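The first time I heard Gintarė Kütt read, the microphone had quit and she didn't wait for anyone to fix it. She pushed the stand to one side, walked down between the folding chairs and started saying a poem about her mother's coat to a man in the second row. By the third stanza he had his glasses off. I bought the book on the way out and read it on the bus, twice, and missed my stop.

That book is *Firnine*, and I have been pressing it on people ever since.

It's a strange, generous thing, 288 pages long, which is enormous for a collection of poems about grief. Kütt wrote it over the years after her mother's death, and she kept nearly everything: the polished pieces, the two-line scraps, a recipe with half the quantities missing, a run of short prayers addressed to the kitchen radio. The title is the name of the house where she grew up. She never describes the place from the outside. We get the stairs, the pantry, the sound of a key, and by the end I could have found the bathroom in the dark.

"I tried to make it shorter," she told me when we met in February. "I had a version that was very tasteful. My mother would have hated it."

The person who talked her out of the tasteful version was Trefor Dafis, who edits the poetry list at Brukska from a spare bedroom full of box files. He had received 479 pages from her in a single envelope, unnumbered. He read them on the floor.

"There's a kind of elegy that has already recovered by the time you open it," Dafis says. "Hers kept going back into the room. I wanted readers to go back in with her, even when it gets repetitive. Grief is repetitive! You wash the same cup."

The cup is in there, by the way. It turns up in eleven-line poems and in one-liners, and late in the book it breaks, and Kütt gives the breakage a single plain sentence before moving on to the weather. I've read that page out loud to three different friends and haven't gotten through it cleanly yet.

What I love most, though, is how funny she is. The funeral sequence has an uncle who can't stop talking about parking. There's a poem made up entirely of things people said at the door while handing over casseroles. And there is "Dallus," named for the family dog, who goes on waiting at the bedroom every morning and gets the best lines in the collection. Kütt lets the dog be angry in a way the daughter can't manage until fifty pages later.

Aliki Theodorakopoulos, who is translating the book into Greek, has been stuck on the dog for months. The poem leans on an English pun about staying, and she has tried it as a lullaby, as a scolding and as a set of commands. "I have a drawer of bad dogs," she says, and she sounds delighted about it. She and her old teacher, Magdalini Stamatopoulos, read drafts to each other over the phone at seven in the morning, before either of them has spoken to anyone else. Stamatopoulos believes you hear a false line faster at that hour. I've been trying it with my own work and I'm sorry to say she's right.
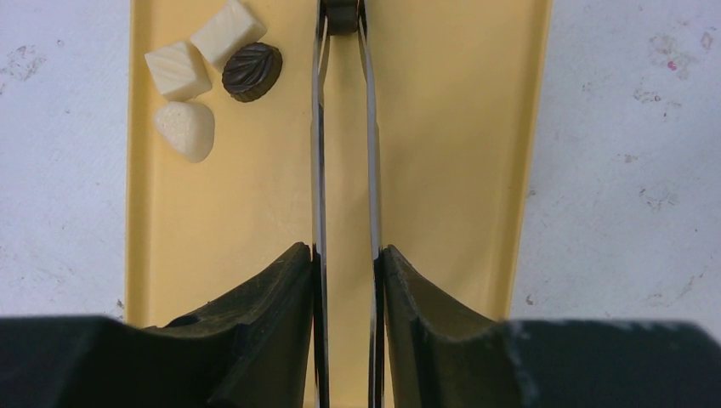 *Small molded sweets, three cream-white and one dark brown, on a yellow tray.*

The readings have become their own small event. Chrysoula Gkikas hosts them in the back room at Giannakopoulos, a bookstore with a terrible heater and wonderful acoustics, and she has settled on a format that I wish more places would steal. Kütt reads for twenty minutes. Then there's a long break, with tea. Then anyone who likes can stand up and read something for a person they miss - a poem, a letter, a grocery list - and there's no clapping until the very end.

On the night I went, a teenager read her grandfather's voicemail greeting, which she had written down word for word, including the part where he asks somebody off to the side whether it's recording. A retired welder recited a psalm. A woman got up, opened her notebook, closed it again and said just a name, and Gkikas thanked her and called the next reader.

Kütt sat on the floor by the heater for all of it, chin on her knees. She's writing again, she told me afterward, and the new poems have no house in them at all. She has two so far. One of them is about swimming.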